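**Book shelving, two arms: where does the policy look before it commits?**

**nmarchetti_** wrote:

Posting results from our bimanual book insertion runs. Task is to take the top book off a flat stack and place it upright in a desktop magazine holder that already has books in it. We compared a policy trained on fixed camera only against one trained on fixed plus wrist. Same demos, same backbone, 60 trials per condition.

Two fixed camera views and one wrist view: 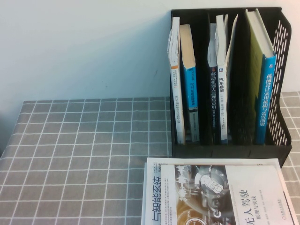
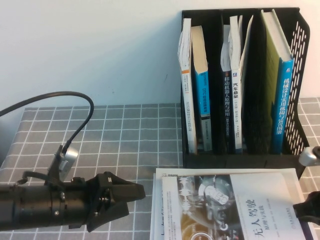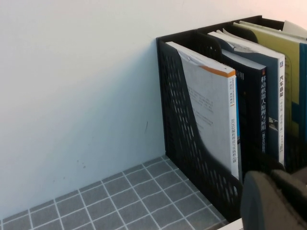

Each trial starts with both arms parked. The reset script (we call it Vlček) picks which slot is the target and tells whoever is resetting how to rearrange the books. Success means the book is upright, inside the target slot, and released, with the holder moved less than 8 mm.

Fixed only: 31/60. Fixed + wrist: 47/60. Most of the gap is at insertion. Grasp success is nearly the same for both.

---

**tolerance_stack** wrote:

> Most of the gap is at insertion

How are you separating insertion failures from bad grasps? If the book is held two degrees off, it fails at the slot but the error happened at the stack. I had this argument over the Geltitz runs in January and we ended up relabeling everything.

---

**nmarchetti_** wrote:

In-hand angle at lift, measured from the fixed view. Over 3 degrees gets logged as a grasp failure whatever happens later. It's a hard cutoff and I agree it's crude.

---

**S. Palamarchuk** wrote:

Svitlana Palamarchuk, I wrote the eval harness. The cutoff was set before the runs and wasn't tuned. Moving it to 5 degrees shifts four trials in the fixed-only condition and one in the other. The ordering doesn't change.

---

**odico_user** wrote:

I don't buy the wrist camera explanation. Your second condition also has more pixels and more tokens. Did you run a control with a second fixed camera in place of the wrist stream? We did that on an Odico cell with folders and got back more than half of the improvement.

---

**nmarchetti_** wrote:

No. We have a run with the wrist stream frozen at its first image, which holds the token count constant: 29/60. It doesn't cover your case — a second fixed view would carry new information.

---

**odico_user** wrote:

Then the claim you can support is "a second live view helps." The title says where the policy looks, and I don't see anything here that measures that.

---

**S. Palamarchuk** wrote:

Fair on the title. We have occlusion maps but only for 8 episodes, so I asked that they stay out of the post. In those, masking the divider rims in the wrist stream moves the predicted action more than masking the book spines does. I would not generalize from 8.

---

**kfold_kate** wrote:

Does the book set vary? Paperbacks splay when you push them in next to something, hardcovers don't. If the order is fixed, the policy could be memorizing one gap.

---

**nmarchetti_** wrote:

Order varies in the 100 training demos. For eval it's drawn from a held-out list of arrangements, same books. Unseen books are the next batch.

---

**tolerance_stack** wrote:

Same books makes me nervous. Fukbridge had good numbers on seen objects too, and it fell apart on anything thicker than the training set. Report slot clearance per trial if you have it. I'd bet your failures cluster under 3 mm.

---

**nmarchetti_** wrote:

Clearance is logged as slot width minus book thickness, no correction for leaning neighbors. I'll add the column and rerun the breakdown. Second fixed camera control is going on the list too, after the unseen books.

---

**odico_user** wrote:

I'd run it before. It uses the setup you already have, and the unseen-book numbers will be hard to read without it.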